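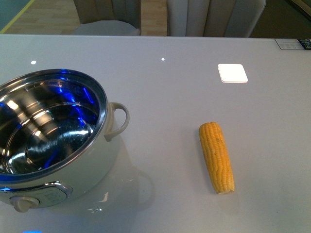
Most school robotics competitions are decided in a few minutes on a taped floor, in front of parents, with music playing. I have judged seven of them and I think we should hold fewer. The money and the hours would be better spent on the sort of work the Sanari student club does in an ordinary room with a kitchen at one end.

The club's project this year is simple to state. A robot arm has to pick up an ear of corn from a table and put it in a cooking pot. Kenta Minami, who teaches the group, set it in April and has refused to change it. Several parents asked him when the students would move on to something harder. His answer was that they could move on when the arm could do it 100 times with the corn lying at any angle.

I thought this was stubborn until I spent an afternoon with them. Corn is an awkward thing to hold. It tapers, the surface is bumpy, and one ear is never the same size as the next. A glossy table throws light back at the camera and polished steel is worse. The students argued for most of an hour over where the fingers should close. Yuto Tsuji wanted the thick end. Fouzia Mirani wanted the middle, so that the ear would hang level or upright as needed and clear the handle on the way across.

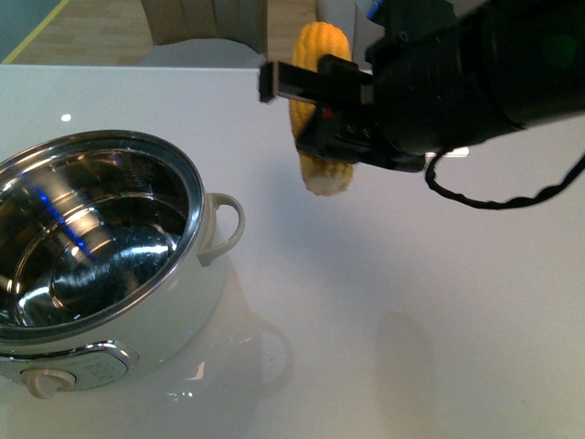
What a contest leaves out

A contest would have given them one object, made of foam, in a known place. I understand why. Organisers need a score, and the Tanabe regional had some 900 entrants to get through last time. But students learn what the score rewards. At Tanabe I watched team after team run a fixed routine that would have failed if the block had been turned a little. They got full marks for it, and I gave them those marks, as the rules required.

The Sanari students keep a log of failed attempts instead. Each entry gives the angle of the ear, where the fingers closed and what went wrong.

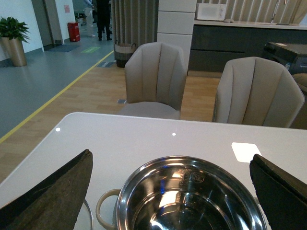 Reading through it, I found more careful thinking than in any of the team reports I have been sent as a judge. One entry by Sota Takeda runs to two pages on the rim of the pot alone.

There is a fair objection. Contests bring in students who would never join a club, and they give a shy group a date to work towards. Mark Anthony Evangelista, who runs the one at Rosau, told me entries are what persuade his school to keep paying for parts. I don't doubt him. I would still ask him to drop one round and use the time for open trials with real objects, with the failures written down and marked.

Related
Why our school stopped buying robot kits
Letters: the Tanabe rules need another look
Tedudeo opens its workshop to evening classes

Contact the editors | Copyright Tedudeo | Back to top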